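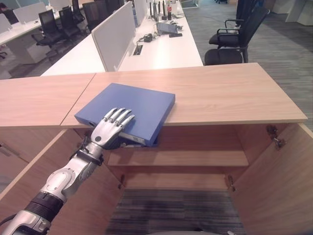

Can a robot tidy up an office at the end of the day yet, things like putting binders back in a cabinet and closing the doors?

In a limited way. A good one can do single steps of that job at a slow pace, with a person close by, but I would not hand it a whole room and go home.

Posted by Neelam Upadhyay

Katherine Arboleda
I look after supplies for an office in Nindamport and have read up on this for our manager. Picking up a box is the easy part. A binder lying flat on a cabinet top is harder than it looks. It is wide and stiff, and there is little to grab unless an edge hangs over the front. Then the hand has to turn it upright and slide it onto a shelf without hitting an open door. People do this without thinking. A machine has to work out where the door is, where the hinge side is and how far the shelf goes back.

Fingers help with odd shapes, but they also bring more joints to control and more to repair. For plain boxes a suction cup or a simple clamp often does better.

If you want to try something now, pick one chore and keep it the same every day. Same cabinet, same shelf, same size of binder. Ask the seller to run it 64 times in a row in your own office and write down every time someone has to step in. We asked two sellers for that and one stopped calling.

Lalit Semwal
No. Buy a label maker and tell people to put their own stuff away. We have 55 people on our floor and it works most weeks.

Margus Šimkus
Depends on what you call tidying. Floors are fine, we have had a cleaning machine on carpet since June and it only gets stuck on chair bases - push the chairs in first. Desks are another matter. Chargers and loose cables are the worst for any kind of gripper, they bend and catch on things. I would start with the floor and wait on the rest.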